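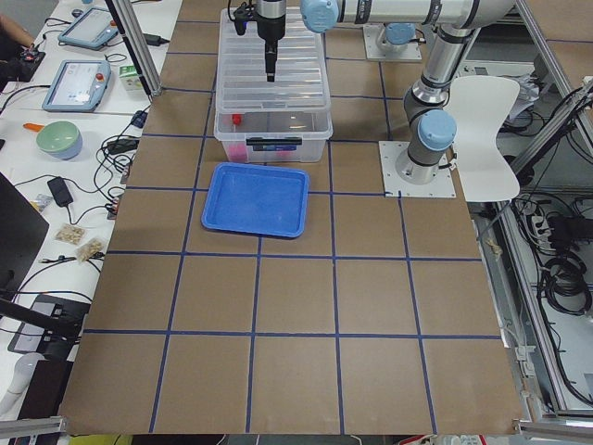 By the Price bench team

Print this page | E-mail this page

Part 2: Marking out the table and getting the box on its tray

Right, you've got your table, you've got your cardboard, and you're itching to start putting things in boxes. Hold on a bit! I did mine in a rush the first time and had to peel up the lot on the Friday, so please do the squares first.

1. Cover the whole top with brown sheets. I butt mine edge to edge (overlaps make a ridge, and a ridge will tip a shallow tray).

2. Run your dark blue tape from front to back, then side to side, until you have a grid. Mine came out four or so columns across. The squares don't have to be perfect, I promise.

3. Rub the tape down hard with your thumb, especially where the strips cross.

Note: keep cables and power strips off the cardboard altogether. Mine live at the side of the table.

4. Put the blue tray in a middle square, a row or so in from the back. A bit crooked is fine.

5. Stand the clear box behind it with the lid on. Leave the near half of the table bare for now, you'll want the elbow room later.

If you bought the Grutex sheet pack you'll have loads left over. It comes in a pack of 100 and I've still got most of mine under the stairs, so don't go buying a second one!
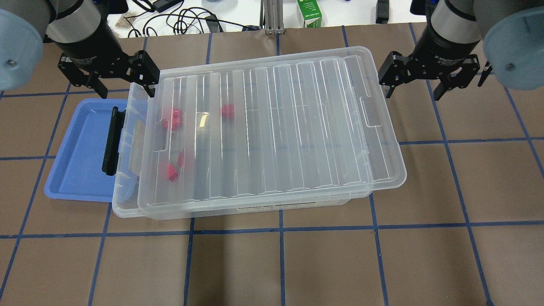

ERKUM, September

Now for the box and tray together, which is the bit people write to me about. The box is a good deal bigger than the tray, so it's never going to drop inside, and pushing won't help.

6. Put your red blocks in the box. Scatter them, don't stack them. You'll still make them out through the plastic, only a bit blurry.

7. Lower the lid on with the ribs running front to back and the cutouts over the short ends.

8. Look along the left end. If you can see the edge of the base poking out past the lid, the lid has gone on too far to the right, so ease it back before you touch any clips.

Caution: don't force a clip down over a crooked lid. I snapped one like that and the Testov shop doesn't sell them singly (I did ask, twice).

9. Rest the box partly on the tray and give it a gentle nudge. If it rocks, lift it and try again a little further over.

Part 3 covers taking the lid off again and sorting the blocks.

Filed under: Set-up guides, Boxes and trays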